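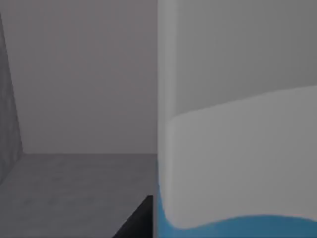

Kirside Match Ball, Size 5

The Kirside is the Plultetti 11-a-side match ball for league and cup play on grass or 3G turf. It replaces the Kirside Club and uses the same bladder with a new outer cover.

Details

Size: 5
Panels: 26, thermally bonded
Cover: textured polyurethane, matte finish
Backing: 3 layers, polyester and cotton
Bladder: butyl, with replaceable valve insert
Colors: white/navy, high-visibility yellow
Supplied: deflated, with one needle adapter

Play and feel

The cover has a shallow grain over the whole ball, including the seams. Goalkeepers who tested it last season preferred it to the Club in rain. It is a slightly firmer ball off the foot when new and softens after three or four sessions. We suggest using a new ball in training before it goes into a competitive match.

The butyl bladder holds air well, but pressure should still be checked on match day. The recommended range is printed next to the valve. Moisten the needle before inserting it. Valve damage from a dry needle is not covered under the warranty.

Which ball do I need?

Kirside Match: first team and reserve fixtures, cup ties, tournament finals.
Kirside Training: same size and weight, stitched cover, better suited to daily use and rough ground.
Ikon Futsal: size 4, low bounce, indoor courts only. Do not use the Kirside indoors on hard floors, as the cover will scuff.

For under-14 teams and below, see the Kirside Youth in sizes 3 and 4.

Club packs

The match ball is sold singly or in packs of 8. Packs come with a mesh carry sack and a double-action hand pump. Club crests can be printed on one panel in up to two colors. Send artwork as a vector file. Printed orders cannot be returned unless there is a fault with the ball or the print.

Orders for the new season should reach us by the end of March if they include printing. Plain stock ships from the Huamán warehouse and normally leaves the same day if ordered before 2 p.m.

Care

Wipe with a damp cloth after use and dry at room temperature. Let out a little air if the ball will be stored over the summer. Keep away from radiators and car trunks in hot weather.

Warranty

Two seasons on shape and seams, one season on the bladder. Keep your order number.

Club and league accounts: Lavanya Rao
Printing and artwork: Jagadeesh Kamath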